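**Slide 6 - wrist markers and the desk task**

Start with the parts. The build is called Harell. It is one arm and a control box, put together in the shared workshop over three winters. Nelli Heiskanen wrote the tracking code, so questions on that go to her.

Each wristband carries printed square markers. The tracker needs a clear view of one marker per wrist. Fit the band flat; a twisted band gives a bad angle and the arm copies it.

The task is desk tidying: pens, tape, glue, staples. Small items with odd shapes are the hard part for the gripper. Lifting a tray out of a box takes both hands, and the two wrist tracks must stay in step.

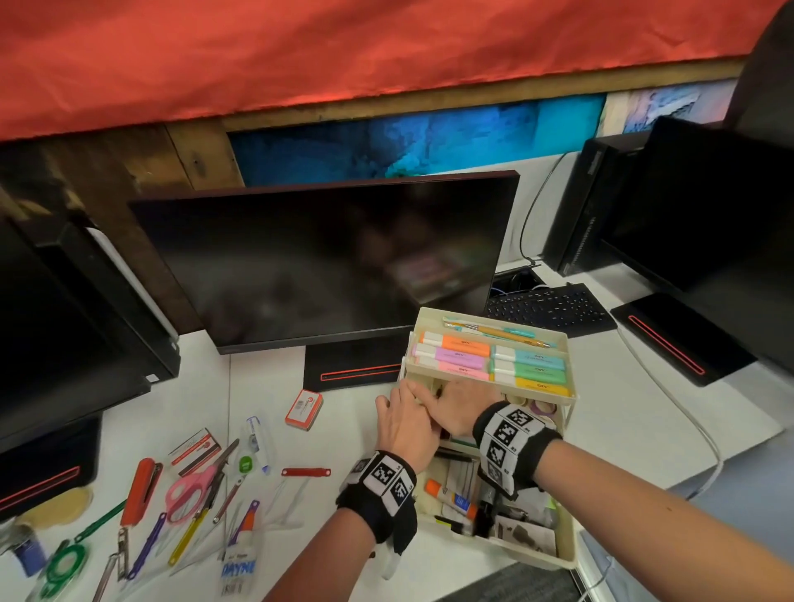 *Wendari, 23/03/2023*

Point out the top tray, lifted and tilted, with one hand reaching under it. Highlighters and a pencil are in the tray. Tilt is logged from the wrists only - there is no sensor on the tray.

Settings, if asked: 500 mm working reach, 20 frames a second, 1067 lines in the control script. Smoothing is on for both wrists.

Next slide: gripper pads, old and new. Pass the old pad round the front row.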